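Udus Furniture Testing: Occasional and Dining Tables
Periodic safety inspection checklist with inspector's comments

Site: Henriques showroom and workshop, ground floor
Date of inspection: May 23, 2020
Previous sheet: superseded, retain with site records

Ratings used: S = satisfactory, A = attention needed, F = fail, remove from use

1. Stability

1.1 Table stands level on a hard floor without packing. S
1.2 No tipping under vertical load at the edge, 200 N applied. S
Comment: Pedestal models only. Four-leg models are covered by the sheet for the Tenine range.
1.3 Floor glides present and secure. A
Comment: One glide missing on the oval table by the goods lift. Replacement held in stores. Do not substitute felt pads, which compress and let the base rock.

2. Tops and edges

2.1 Surface free of splinters, raised grain and open joints. S
2.2 Edges rounded or chamfered, no sharp arris. A
Comment: Two rectangular tops have a sharp lower arris at one corner. Rub down and reseal. The round tops pass.
2.3 Finish intact, no flaking or tackiness. S
Comment: Light ring marks on the display table nearest the till. Cosmetic only, not recorded as a defect.
2.4 Glass inserts marked as toughened. Not applicable

3. Fixings and frame

3.1 Top-to-base screws tight, none missing. A
Comment: Screws on the Vunov pedestal had worked loose again, as noted last time. Fit spring washers and recheck in 43 days.
3.2 Welds free of visible cracks. S
3.3 Extension leaf catches engage fully on both sides. F
Comment: Left catch does not engage on the large extending table. Leaf drops when leaned on. Table tagged and moved to the workshop. Not to go back on the floor until the catch pair is changed.
3.4 No finger trap between leaf and frame during closing. S

4. Surroundings

4.1 Clear walkway of at least 1,000 mm between displays. S
4.2 Fabric drops and backcloths secured clear of the floor. A
Comment: Hem trailing by the side entrance. Pin up or shorten.
4.3 Trailing leads covered or rerouted. S
4.4 Load labels legible and fixed to the underside. A
Comment: Label absent on two side tables. Reprint from the master sheet.

Outcome: site may continue in use. Item 3.3 to be closed before the table is released. All A items to be cleared before the next visit.
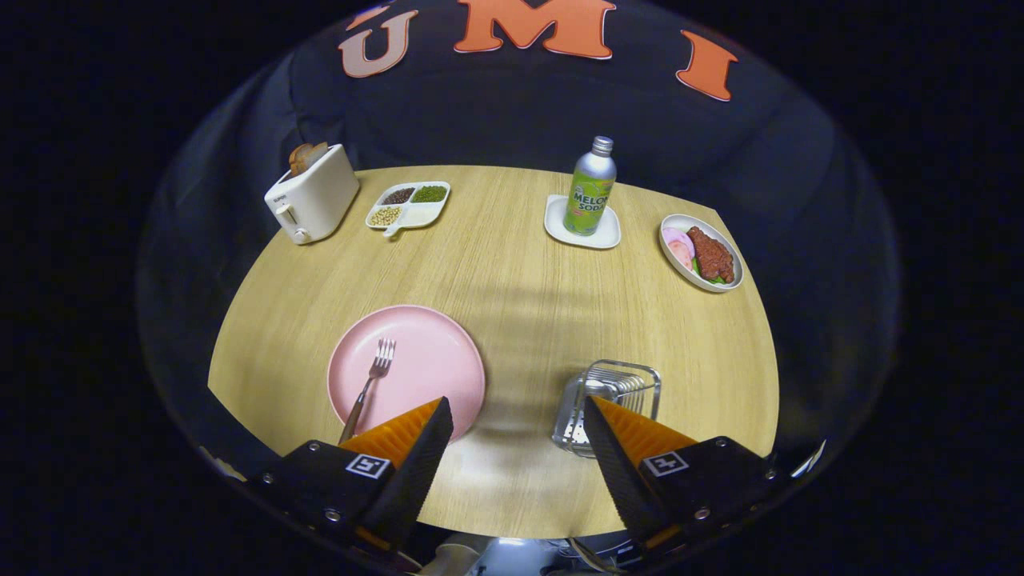
D. Henriques
Furniture Safety Inspector, Udus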